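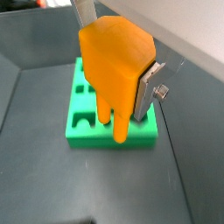
Die Konstruktion von Steckverbindungen für Fertigungshilfsmittel beginnt im Werk Dallow mit der Frage, wie viel Spiel eine Passung verträgt, wenn beide Teile aus Kunststoff gedruckt sind. Der Rundgang im April galt vor allem der Messtechnik und der Materialaufbereitung. Im Vorraum des Messlabors erläuterte Ingeborg Moser zunächst die Grundlagen der Fügegeometrie. Zwei parallele Zapfen mit gerundeten Enden, wie sie an dem orangefarbenen Körper über dem grünen Block zu erkennen sind, stellen einen einfachen, aber messtechnisch unangenehmen Fall dar: Der Abstand der Achsen geht ebenso in das Ergebnis ein wie die Durchmesser, und ein Winkelfehler wächst mit der Länge. Eine Rundung am Zapfenende erleichtert das Einfädeln, verkürzt aber den führenden Zylinderabschnitt. In Dallow wird dieser Abschnitt in der Zeichnung gesondert bemaßt.

Das Messlabor

Der Raum liegt im Untergeschoss und steht auf einer vom übrigen Gebäude getrennten Bodenplatte. Betreten wird er über eine Schleuse, in der Besucher Überschuhe anlegen. Die Temperatur wird an mehreren Stellen erfasst und fortlaufend protokolliert. Werkstücke aus der Druckerei lagern vor der Messung im Nebenraum auf offenen Gitterrosten. Nach den Worten von Frau Moser wurde früher zu früh gemessen, mit entsprechend streuenden Werten beim Achsabstand.

Gemessen wird taktil auf einer Koordinatenmessmaschine in Portalbauweise. Für Kunststoffteile ist die Antastkraft herabgesetzt, dünne Wandungen werden zusätzlich optisch geprüft. Die Aufspannung erfolgt über Wechselplatten, die intern die Bezeichnung Esier tragen. Das System umfasst 269 katalogisierte Platten, von denen ein erheblicher Teil nach Auskunft des Labors seit Jahren nicht mehr ausgelagert wurde. Jede Platte hat eine Karteikarte aus Papier. Die Umstellung auf eine Datenbank ist zweimal begonnen und zweimal wegen der uneinheitlichen Benennungen unterbrochen worden.

Diskutiert wurde in der Gruppe vor allem die Frage der Bezugsbildung. Bei gedruckten Teilen ist die Auflagefläche häufig die schlechteste Fläche des Werkstücks. Das Labor bildet den Primärbezug deshalb nach Möglichkeit über die Zapfenachsen und nimmt den höheren Programmieraufwand in Kauf. Ein Teilnehmer wandte ein, dass damit die spätere Einbausituation nicht abgebildet werde. Frau Moser verwies auf die Funktionszeichnung, in der beide Bezugssysteme nebeneinander geführt werden. Die Antwort befriedigte nicht alle.

Druckerei und Materialaufbereitung

Durch die Druckerei führte Petrică Bogdan. Verarbeitet werden überwiegend Filamente, die in Trockenschränken bereitgehalten werden. Die Schränke stammen aus einer aufgelösten Laboreinrichtung und wurden mit neuer Regelung versehen. Auffällig war die strikte Trennung der Farben: Jede Farbe besitzt einen eigenen Parametersatz, auch bei nominell gleichem Grundmaterial. Herr Bogdan begründete das mit den Pigmenten, die das Schwindungsverhalten so weit verschieben, dass ein gemeinsamer Satz bei engen Passungen nicht genügt.

Ein Prüfkörper wird je Charge gedruckt, und zwar liegend und stehend. Die Auswertung umfasst Zapfendurchmesser, Rundheit und Achsabstand. Von 100 Prüfkörpern der zuletzt abgeschlossenen Reihe lagen 90 innerhalb der internen Toleranz. Die übrigen 10 stammten sämtlich aus stehender Bauorientierung, weshalb diese für Steckteile derzeit gesperrt ist. Ob die Sperre auch für das neue Material mit der Bezeichnung Flestidine gelten soll, war zum Zeitpunkt des Besuchs offen.

Zur Nachbearbeitung sind in Dallow nur wenige Verfahren zugelassen. Bohrungen werden gerieben, Zapfen nicht geschliffen. Der Grund liegt in der Prüfplanung: Ein von Hand nachgearbeiteter Zapfen lässt sich keiner Charge mehr statistisch zuordnen. Teile außerhalb der Toleranz gehen in den Mahlraum, der wegen des Geräuschpegels nur kurz besichtigt wurde. Das Mahlgut wird für Transporteinsätze verwendet, an die keine Maßanforderungen gestellt werden.

Dokumentation

Der letzte Teil fand im Besprechungsraum Ogunleye statt, benannt nach dem Gebäudetrakt. Vorgestellt wurde der Aufbau des Prüfberichts. Er besteht aus einem Kopfblatt, der Messwerttabelle und einem Blatt für Abweichungen, das auch dann beigelegt wird, wenn keine vorliegen. Die Messunsicherheit steht in einer eigenen Spalte hinter jedem Wert. In der Aussprache wurde bemängelt, dass die Luftfeuchte während der Lagerung bislang nicht in den Bericht eingeht, obwohl die Daten vorhanden sind. Eine Aufnahme in das Kopfblatt wurde zugesagt.

Die gezeigten Unterlagen können beim Messlabor schriftlich angefordert werden. Zeichnungen der Wechselplatten werden nicht herausgegeben.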